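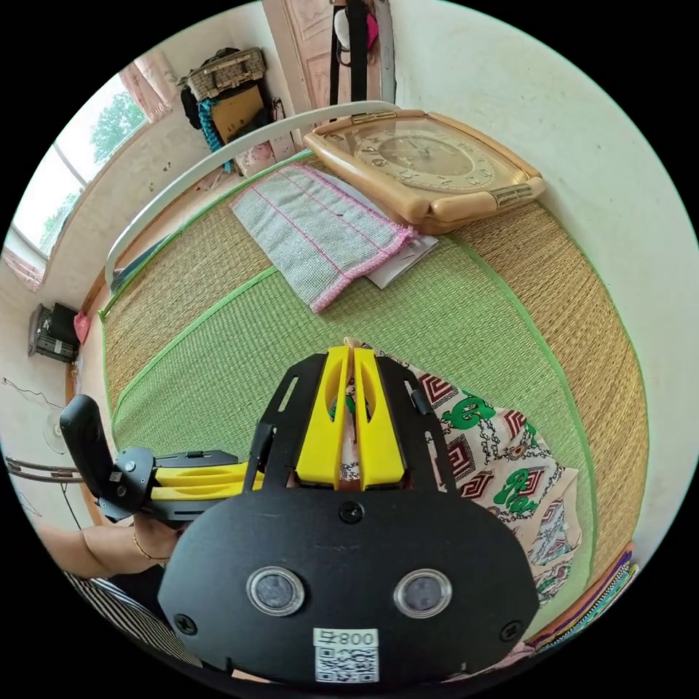

The straw mat is back on the bed! I look forward to this more than almost anything else in July, and if you have never slept on one in a heatwave I can only say please, please try it. Ours has bands of pale green and tan woven in turn, with a bright green fabric edging, and the moment it goes down the bedroom looks like summer.

I first met one when I was renting the top room at Larkside, where the heat collected under the roof and stayed there until about four in the morning. Veronica Cârstea had the room below and lent me her spare. I slept right through that night and gave it back with great reluctance at the end of September.

Mine spends the winter rolled up behind the wardrobe, so it needs a bit of attention before it goes on. I wipe it with a barely damp cloth, along the weave and never across it, then stand it by the open window for an afternoon. The first night it always wants to curl up at the ends. Weights are the answer – books, a folded blanket, whatever is handy. By the second night it lies flat and you forget about it.

Then there is the question of what goes with it. I am very fond of the cream cloth with the red and brown geometric squares, the ones like a Greek key, and the green motifs in between. I can never decide whether they are flowers or dragons and I have stopped trying. It's a lot of pattern next to a woven mat and I love it! Plain white looked a bit like a clinic when I tried it last year. The cloth keeps its creases however I fold it, so I have given up on that too.

The other job this week is the wall clock, which is off the wall and lying face up on the bed while I make up my mind about it. I have a real soft spot for this clock. It has a pale gold dial with raised numerals, a light tan surround with fat glossy corners, and little gold-coloured plaques at the top and bottom (my favourite bit, I'm not sorry). It used to hang opposite the window, where it caught the glare every morning and I couldn't read it from bed at all, so I want it over the chest of drawers instead. Veronica votes for the hallway. She says a bedroom shouldn't have a clock in it, but she also gets up at five without one, so I'm not sure she is the person to ask.

I still need a decent hook. The old one came out with a good lump of plaster attached, and I have filled the hole and will sand it tomorrow if the filler behaves.

Next up is the top shelf of the wardrobe, where I know there are two more summer cloths and a bag of curtain rings I bought in Nedelcu and never used. If the blue cloth is up there I'll try it on the mat and report back.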